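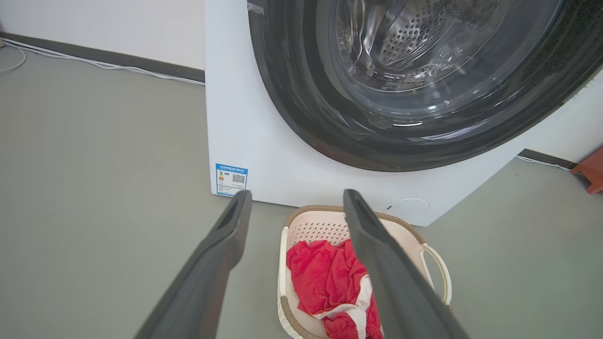 Slide 1. Laundry task, wrist view. Basket in front of the washer, gripper open.

SPEAKER NOTES: House rules for arms near appliances

Slide 1
Leave this up while people sit down. Say who we are: the Mevumow home tasks group, Fendale site. The talk is on the working rules we wrote for laundry, and which ones we changed. Questions at the end, except for safety questions, which can come any time.

Ask the room to look at the floor first. There are cables along the baseboard. Our rule on cables is on slide 3, so don't get into it yet.

Slide 2: Before power on
Read the rule as written: "One person owns the stop button and does nothing else." Not the person typing. Not the person moving the basket.
The operator says "arm live" out loud and waits for an answer. If there is no answer, the arm stays off.
Mention that the Briggs site used a light for this and went back to voice. People stopped looking at the light after a few days.

Slide 3: Floor and cables
Anything on the floor inside the work area is either part of the task or gets moved. Cables that can't be moved go against the wall, and the base keeps 16 inches away from them.
A loop of cable counts as the full width of the loop. We had an argument over this. The longer measurement won.
Furniture legs count too. Mark them on the floor plan even if they sit at the edge of the area.

Slide 4: Approaching the basket
Fingers open before the arm comes down, never on the way down.
Speed limit near the basket is 100 millimeters per second. Same limit near the washer door. Follico asked for a higher number on the basket side and we said no, the two are too close together to have two limits.
Grip cloth, or grip the handle. Don't grip the rim. If the fingers close on the rim by mistake, stop, open, back out, and log it.
Go back to slide 1 here. Point out the handle on the right side of the basket and the rim next to it. Point out how close the red clothes are to the fingertips. A small position error matters at this distance.

Slide 5: The washer
The washer is unplugged for any run where the arm goes inside the drum. The plug stays where the stop person can see it.
No pushing on the glass. The rubber around the door gets checked before the first run and after the last one. Write down the result even when there is nothing to report.

Slide 6: Logging
Every stop gets a line in the log: time, who called it, what the arm was doing. No line is too short. "Didn't like it" is an acceptable reason.
We read the log together on Monday. 4 of our current rules came out of those meetings.

Slide 7: Still open
Wet clothes. The drip rule is a draft and I don't want to show it yet.
Whether 2 people is enough when the arm carries a full basket.
Take questions. If short on time, skip to the handout.

Related items
Stop button checklist, one page
Floor plan template for home tasks
Talk notes: Kitchen drawers and pinch points
Fendale site log format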